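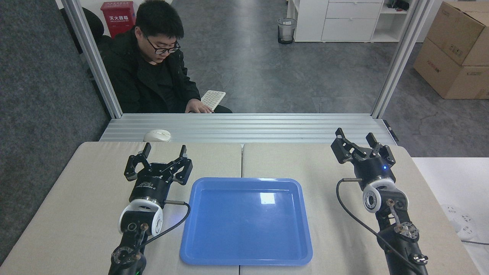

Lekden started with a tray. We run a small school for people who want to learn the craft of setting up a good work table, and on day one you get a clear surface and something to put on it. Ours are pale beige, made of two padded panels pushed together, and the blue tray goes in the middle, straight across the seam, before anybody reaches for a part or a tool. It's a lovely way to begin! You learn where your center is, and everything else gets placed from there.

We teach out of two rooms in the old Firnside building — 1,385 square feet in the bigger one, 1,075 in the other — and we keep our groups to four. That leaves time to try a layout, dislike it, and lay the whole thing out again before lunch (most people do, and most people enjoy it more than they expected).

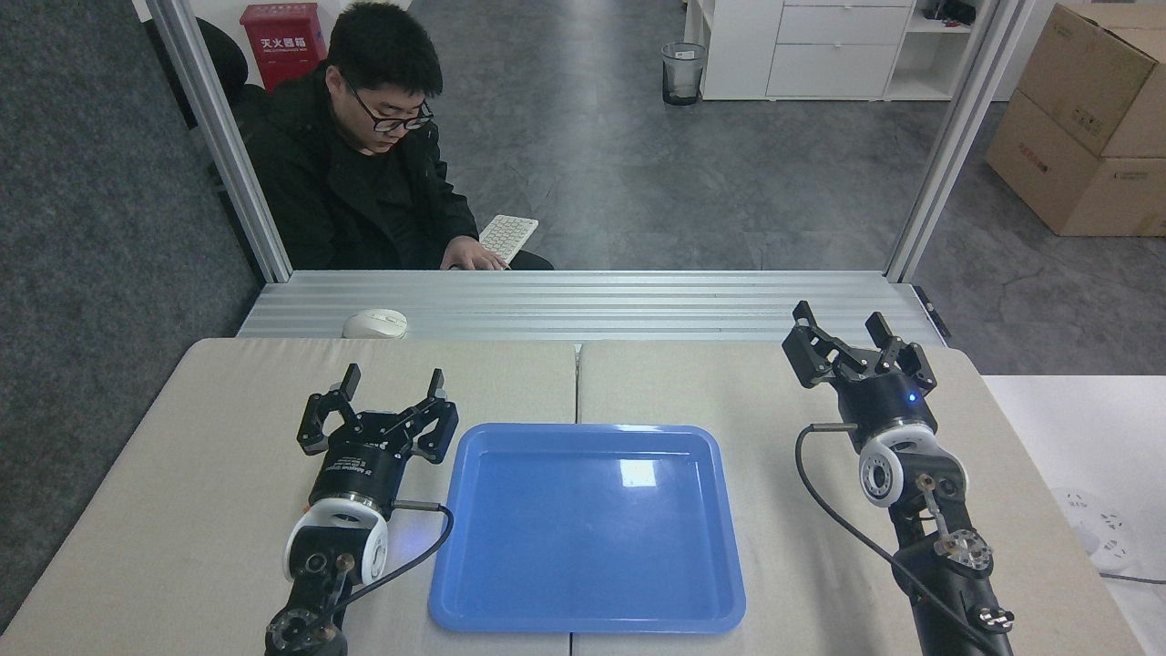
Tray centered, table clear, mouse up on the rail.

Our first course, Plimo, is all about sorting and placing small things: caps, bottles, toys, loose hardware, whatever turns up in the parts drawers. The second, Demissie, moves on to sharing a table, and we love teaching it. Who reaches from which side? Where does a tray go when it's full? How much space do you leave at the back?

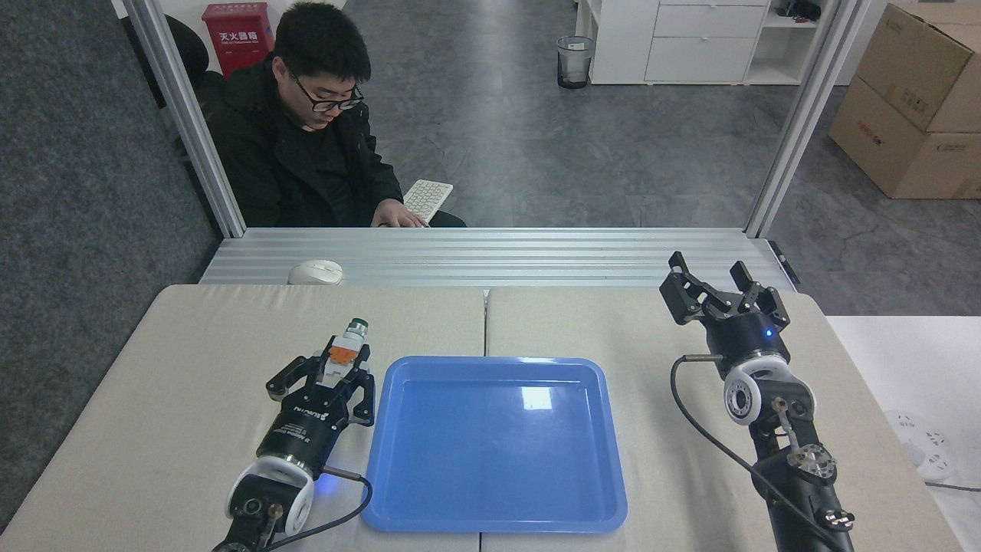 Those questions sound tiny until you've spent a full afternoon on them, and then you start seeing them everywhere, from your kitchen counter to the checkout at the hardware store. Past students write to us about their garages. Please keep doing that, we read every one.

New groups for both courses start in September. You don't need any experience, and trays are provided. If you'd like to see the rooms first, send us a note through the contact page and we'll find a time — we're always happy to show people the tables.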